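Sorting out the desk cables, part one

2021-01-26

I said in December that I would do something about the cables in the back room before the new year. It is now well past the new year and I have made a start, so I'm writing down where it has got to, mainly so that I remember what goes where.

The desk is the white one from Livstead. It is 178 cm long, which sounded enormous when I ordered it and is only just enough now. The front edge has a slight curve to it, and this has turned out to matter more than I expected. Clamp-on things don't sit square on a curved edge. I bought a clamp-on cable tray from Gristmont and had to send it back. They refunded it without any fuss, but I paid the postage.

There is a hole for cables near the back, the usual small round black grommet. It is a good idea in principle. In practice the plug on the power strip won't go through it, and neither will most of the adapters. A bare cable goes through fine, so anything with a detachable lead can be fed up from below, and everything else has to go over the back or round the side. I did consider making the hole bigger. I own a hole saw. I also know what the edge of a cut white desktop looks like when I have done it, so I left it alone.

The first job was to unplug everything and find out what it all was. This took most of a morning. I found a charger for a phone I no longer have, a lead for a printer that went to the tip, and one adapter that I can't match to anything in the house. I have put that one in a bag with a question mark on it. My rule is that if nobody asks for it by summer it goes to the recycling centre with the rest.

The second job was to decide where the power strip lives. It used to be on the floor at the back, where it filled up with fluff and I had to get on my knees to switch anything off. I moved it up on to the desktop. 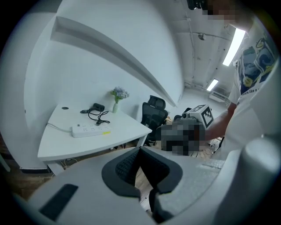 The power strip on the desk, with the flowers at the back by the wall.

I've gone back and forth on having it up there. It is much easier to reach, and I can see at a glance what is plugged in. Being white on a white desk it doesn't shout at you either. The trouble is the black leads. One loop of black cable on a white surface looks like a mess even when it is doing exactly what it should, and if you push it back it slides forward again the next time someone plugs in a laptop.

White cables would help. The lead on the strip itself is white and I hardly notice it. I looked up what it would cost to replace the black ones and decided I can live with black.

What I would like is to get the strip fixed to the wall under the overhead shelf, so the sockets are at hand height and the desktop is clear. The shelf is deep and has a thick front edge that would hide most of it. Against that, the leads would then hang down behind whatever is on the desk, and I'm not sure that is an improvement. The other option is underneath the desktop, screwed in, with the sockets facing the front. I have a pair of brackets from Tranus meant for this and they have been in a drawer since I bought them. The screws that come with them are 22 mm and I want to measure the thickness of the top properly before I put anything into it.

Underneath is the worst part. Cables on the floor get caught in the castors of the chair, the mesh one with the headrest, and I've pulled a plug out of the wall that way more than once. Vacuuming is awkward as well. You either go round the pile or lift it with one hand and do the floor with the other. The floor is wood, so at least the dust is easy to see and comes up with a cloth.

I bought a pack of hook and loop ties, the kind you can undo. I had been using the thin plastic zip ties and they are fine until you need to take one cable out of the bundle, at which point you are cutting the lot and starting over. I've used 6 of the new ones so far. Each lead gets folded to the length it needs and tied in the middle of the spare part, so there is a flat bundle and two short ends. I don't wind them round my hand any more. A long lead wound tightly has a twist in it for ever after.

Labels are next. I tried masking tape and pen, which works but goes furry at the edges. I've since borrowed a label maker and will do both ends of every lead, at the plug and at the other end. Just the name of the thing, nothing clever.

A few smaller notes.

The vase stays. It was suggested to me that the flowers were in the way, and they are not, they sit right back by the wall where I can't put anything useful in any case. It is the pale green one and I like having it there. I do top it up with the strip switched off and moved to one side. I would say the same to anyone with water and sockets on one desk.

The shelf needs clearing too. I keep putting things up there to get them off the desk, so all I have done is move the problem up. There is an Ebihara desk lamp I'd like to bring down, but it needs a socket, and its adapter is one of the fat ones that covers the socket next to it. A short extension lead for just that plug might be the answer.

I also thought about a lidded cable box and decided against it. The ones I looked at were either too short for the strip or so long that they would have taken up the space I was trying to save, and I don't much like the idea of shutting warm adapters in a box.

So far I have spent money on the ties, the brackets and the return postage on the tray. The job has taken 3 sessions, counting the morning of unplugging. What remains is the measuring, the brackets, the labels, and the pile on the floor, which I'll do last once I know which leads are staying. I'll put the bracket positions in the next post. If anyone has fixed a strip under a desk like this and found the screws worked loose, please leave a comment before I get the drill out.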